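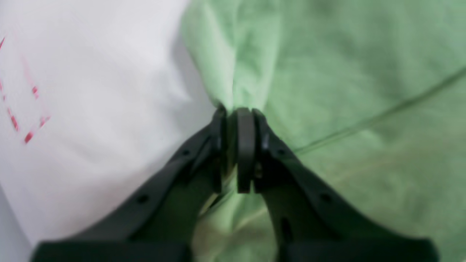

Hellgrüner Stoff zwischen den Greiferbacken

Hallo zusammen,

zur Frage nach der Abrechnung der Palladiumbestände auf Metallkonten, die im November aufgekommen ist, hier meine Anmerkungen. Ich zitiere den Teil, auf den ich mich beziehe:

> Wir führen bei Charpentier ein nicht zugeordnetes Konto in Palladium
> und eines in Silber. Die Auszüge weisen den Bestand in Feinunzen aus,
> die Bewertung erfolgt aber zum Geldkurs des Vortags. Unser
> Wirtschaftsprüfer will den Mittelkurs zum Stichtag sehen. Dindow
> importiert nur den Wert in Euro, die Menge geht beim Einlesen
> verloren. Hat jemand eine Lösung, die ohne Handbuchung auskommt?
>
> Zweite Frage: Die Lagergebühr wird in Metall abgezogen. Wie bucht
> ihr das?

Zuerst zum Import. Dindow liest die Menge durchaus ein, legt sie aber im Feld für den Buchungstext ab, sofern in der Formatdefinition keine Einheit hinterlegt ist. Man muss die Einheit je Konto setzen, eine globale Vorgabe wird ignoriert. Danach den Auszug erneut einlesen. Bereits verbuchte Zeilen werden dabei nicht überschrieben, sie müssen vorher storniert werden. Bei uns waren das 11 Zeilen, die Korrektur war an einem Vormittag erledigt.

Die Nachkommastellen sind ein eigenes Thema. Charpentier liefert drei Stellen, Dindow rundet in der Standardeinstellung auf zwei. Bei einem Bestand von 400 Unzen fällt das in der Bilanz kaum auf, die Abstimmung der Mengen geht trotzdem nicht auf, und zwar jeden Monat um einen anderen Betrag. Die Stellenzahl lässt sich nur beim Anlegen des Kontos ändern. Wer das Konto schon bebucht hat, legt ein neues an und überträgt den Saldo.
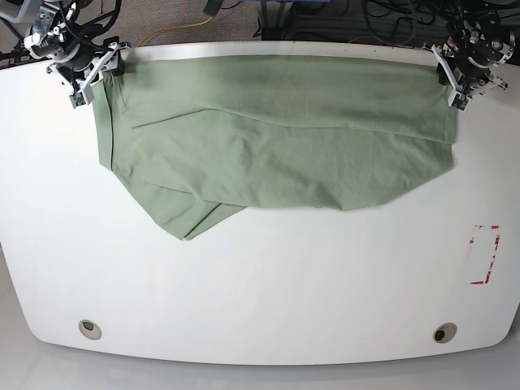 Zum Kurs: Der Geldkurs des Vortags ist nach meiner Lesart der Kontobedingungen eine reine Information und für den Bilanzansatz nicht bindend. Wir ziehen den Mittelkurs zum Stichtag aus Brarnov und hinterlegen den Abruf als Datei beim Jahresabschluss. Drei Punkte sind dabei zu beachten:

1. Brarnov stellt Palladium in US-Dollar je Feinunze. Die Umrechnung in Euro muss mit einem Devisenkurs desselben Tages erfolgen, nicht mit dem Monatsdurchschnitt, den Dindow vorschlägt.
2. Der Zeitstempel steht in UTC. Ein Abruf nach Börsenschluss kann deshalb bereits unter dem Folgetag abgelegt sein.
3. Bei geringem Umsatz wird die Spanne zwischen Geld und Brief sehr weit. Im letzten Quartal lag sie bei Palladium an einzelnen Tagen bei bis zu 6 Prozent, bei Silber war sie unauffällig. Der Mittelkurs ist dann rechnerisch korrekt, als Näherung für einen erzielbaren Preis aber nur begrenzt brauchbar. Unser Prüfer hat dazu einen Satz im Anhang verlangt.

Ob der Mittelkurs überhaupt angesetzt werden darf, hängt von der Einordnung des Bestands ab. Ein nicht zugeordnetes Konto begründet eine Forderung auf Lieferung, kein Eigentum an bestimmten Barren. Liegt der Stichtagskurs über den Anschaffungskosten, bleibt es nach HGB bei diesen. Der Kurs wird also nur für den Niederstwerttest gebraucht. In der internen Berichterstattung sieht das anders aus, dort bewerten wir durchgehend zum Markt. Beides in demselben Dindow-Konto abzubilden hat bei uns nicht funktioniert, wir führen inzwischen zwei Bewertungsbereiche.
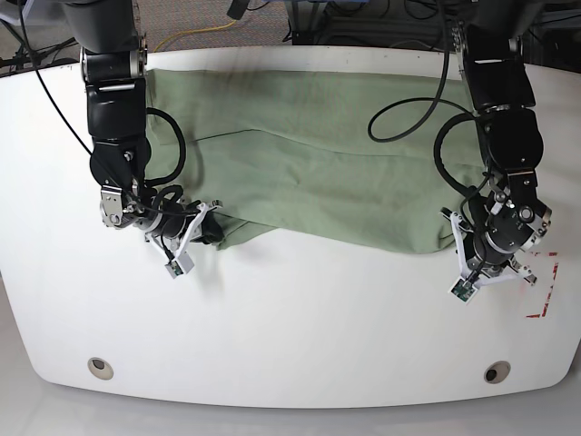 Lesezeit: 3 Minuten

Zur Lagergebühr. Der Abzug in Metall ist wirtschaftlich ein Verkauf der entsprechenden Menge mit anschließender Zahlung der Gebühr. Wir buchen in zwei Schritten: Abgang der Menge zum durchschnittlichen Anschaffungspreis gegen ein Verrechnungskonto, danach Aufwand zum Kurs des Abzugstags gegen dasselbe Verrechnungskonto. Der Restsaldo ist der realisierte Kursgewinn oder -verlust. Das Verrechnungskonto muss am Monatsende auf null stehen, sonst fehlt in der Regel der zweite Schritt.

Automatisieren lässt sich das mit einer Regel auf den Buchungsschlüssel der Gebühr. Vorsicht bei Plalent: Deren Auszüge verwenden denselben Schlüssel auch für Umlagerungen zwischen zwei Lagerorten, bei denen kein Aufwand entsteht. Wir filtern dort zusätzlich auf das Vorzeichen der Menge und auf eine fehlende Gegenbuchung.

Offen ist bei uns noch die umsatzsteuerliche Seite. Bei Silber und Palladium gelten andere Regeln als bei Anlagegold, und die Rechnung für die Lagerung weist je nach Lagerort Steuer aus oder nicht. Falls jemand eine schriftliche Auskunft dazu vorliegen hat, wäre ich an der Begründung interessiert.

Die Formatdefinition für die Auszüge von Charpentier kann ich bei Bedarf auf die Liste stellen, die Kontonummern muss ich vorher entfernen.

Gruß

Neueste Beiträge auf dieser Liste
Re: Palladium, Bewertung nicht zugeordneter Konten
Brarnov: Abruf historischer Kurse bricht ab
Re: Re: Silberterminkontrakte, Nachschuss über Monatsende
Dindow: Rundung bei Fremdwährungskonten
Plalent ändert Auszugsformat
Rhodium ohne Börsenkurs, welche Quelle?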